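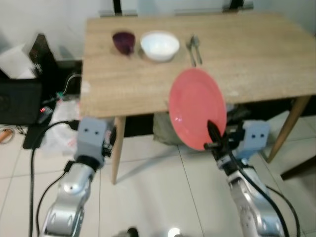
Undlow Bus Stops and Walk Times

README, version 3, updated 2023-01-01

Hello and welcome! This data set covers the bus network in Undlow, from the Arnero depot out to Dunbar Hill, and I'm so happy to finally share it. It has 38 stops on the two town routes, plus walk times from each stop to the Hekier rail station (the new one, with the footbridge).

Files
stops.csv — stop code, name, latitude, longitude, shelter yes/no
walks.csv — stop code, minutes on foot, meters, steps or ramp
routes.txt — stop order for both routes, outbound first

Walk times were measured in September at an easy pace. Only stops within 800 meters of the station have a measured time. The rest are worked out from the street map and marked "est" in the last column, so please keep that column if you pass the file along!

Known problems
Stop 21 moved across the road during the sewer work and the old location is still in routes.txt. Dunbar Hill has two signs with the same code — I kept the uphill one. Night buses are missing.

Using it
Free for anything you like, with credit to Zulmira Leitão. Maps, trip planners, school projects, all great. If you ride the Dunbar route and spot a mistake, open an issue with the stop code and I'll go and look. Next up is bike parking at the depot end.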